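Last updated: March 20, 2021

The bench at Grudusus used to need two people per shift to strip old desktops. Now the arm takes the processors and memory, and one person looks after it. I worked that bench for years and I don't miss the sore thumbs, but I think we have been careless about what went with them.

Tharun Annamalai started with us in August. By then the arm was doing 18 machines a shift, and he has handled very few boards himself. When it stops over a bent latch he has to judge what to do with a part he has hardly touched. The old hands can tell him, while they are still here.

My view is simple. Keep the arm, and give every new starter 300 boards by hand first. Omville says that costs too much -- I say it is training, and we used to get it free.
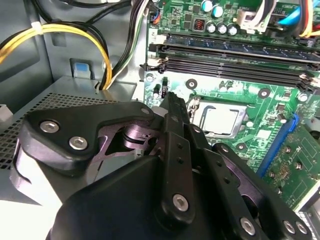
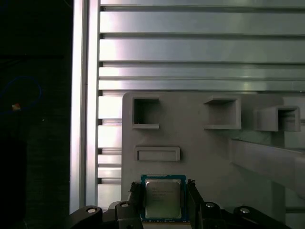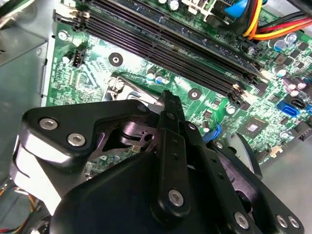
The arm at work on the desktop line. Second picture: a processor held in the gripper.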